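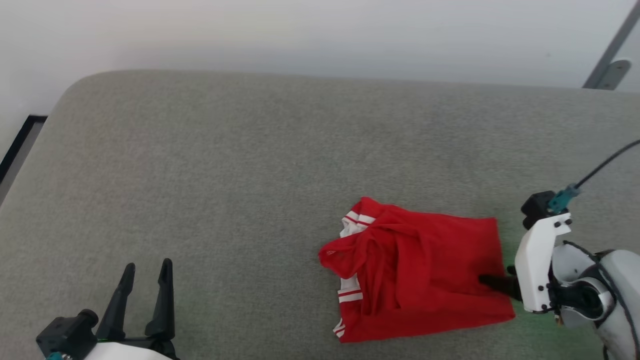
冬至の朗読とランタンの集い よくある質問

毎年12月、冬至の夕暮れに合わせて開いている「Femier 冬至の集い」について、お問い合わせの多いことをまとめました。初めての方も、何年も通ってくださっている方も、どうぞ!

最終更新:2019年6月17日

どんな集まりですか?
一年でいちばん長い夜を、詩と歌と小さな灯りで過ごす会です。Bronenの丘のふもとに集合し、ランタンを持って石の輪まで歩き、日が沈むころに朗読を始めます。そのあとは集会所のTremeckに戻って、温かいスープと歌の時間。朗読の途中で空の色がどんどん変わっていくのが本当に美しくて、毎回、読む声がふっと止まる瞬間があるんです。

特定の信仰を持っていないと参加できませんか?
いいえ、どなたでも参加できます。冬至を信仰の節目として大切にしている方も、詩が好きで来る方も、星が見たいだけの方もいます。灯りをともす前に短い沈黙の時間がありますが、祈っても、ただ風の音を聞いていてもかまいません。

朗読に参加したいのですが。
大歓迎です! 自作の詩でも、好きな詩人の作品でも、おばあさんから聞いた昔話でもどうぞ。お一人400字以内でお願いしています。暗いなかで読むので、原稿は大きめの字で印刷しておくと楽ですよ。日本語以外の作品も大丈夫です。去年はアイルランド語の短い詩を読んでくださった方がいて、意味がわからないのに耳に残って、帰り道でみんな真似していました。

申し込みは必要ですか?
歩くだけ、聞くだけなら申し込みはいりません。朗読は20組までなので、こちらは事前にお知らせください。受付は11月の初めからです。

参加費はいくらですか?
無料です。スープの材料代として200円をいただいていますが、召し上がらない方は必要ありません。

ランタンは持参ですか?
お持ちの方はぜひ。手作りの紙のランタンが並ぶと、丘の道がとてもきれいです。火のろうそくは風で倒れやすいので、中の灯りは電池式にしてください。お持ちでない方には集合場所でお貸しします。作ってみたい方は、集いの前にTremeckで開くランタン作りの会へどうぞ。竹ひごと和紙を使って、3時間ほど見ておいてください。

どれくらい歩きますか? 子どもも歩けますか?
ゆるやかな上り坂で、小さなお子さんもおしゃべりしながら登っています。霜が降りると草の上がすべるので、底のしっかりした靴で来てください。ベビーカーは途中の石段で使えません。石段が難しい方は、Tremeckの庭から同じ時刻に灯りをともす組にご参加ください。庭の組にも歌い手が入ります。

雨や雪のときは?
小雨と雪なら歩きます(雪の年のランタンは格別です!)。風が強いときは丘には登らず、Tremeckの広間で朗読だけを行います。変更があれば当日の昼までにこのページに載せます。

写真を撮ってもいいですか?
歩いているあいだはご自由にどうぞ。朗読中はフラッシュと撮影音を切っていただけると助かります。沈黙の時間は撮影をお休みください。

「Urrutiaの歌」の歌詞はどこで見られますか?
最後に全員で歌う曲ですね。歌詞の紙は集合場所で配ります。くり返しの部分は一度聞けば覚えられるくらい簡単なので、ぶっつけ本番でも楽しめます。二番から輪唱になり、ここがいちばん盛り上がるところ! 低い声の方がいつも足りないので、ぜひお力を貸してください。

冬至以外にも集まりはありますか?
春分と夏至に小さな朗読会をしています。夏至は夜明け前の集合で、朝ごはんを持ち寄ります。早起きは大変ですが、鳥の声のなかで読む詩は冬とはまるで違って聞こえます。

駐車場はありますか?
Tremeckの裏手に停められます。集合場所までは川沿いの道を歩いてください。帰りは暗いので、懐中電灯もお忘れなく。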